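4.2 Packing a single cloth in a hinged-lid shoebox

Use this method for cloths sent to or stored at the Kendstead site. Allow 20 minutes for a batch of 7 boxes.

1. Stand the box on a flat surface and fold the attached lid fully out to one side.
2. Remove any tissue or loose card. The floor of the box must be bare.
3. Lay the cloth flat, fold it lengthwise, then roll it into a long, narrow bundle.
4. Fit one rubber band over the upper third of the bundle.

Caution: do not double the band. A doubled band marks the fabric.

5. Place the bundle in the base so that it runs lengthwise, in line with the side walls. 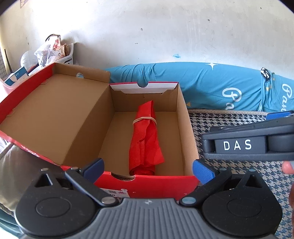 6. Close the lid and tuck in the flap.
7. Write the batch number on the Vulla record sheet.

Note: a loose corner below the band is acceptable. Re-roll the cloth if the band slips when the box is tilted. Boxes for Flandville are packed in the same way but stacked on end.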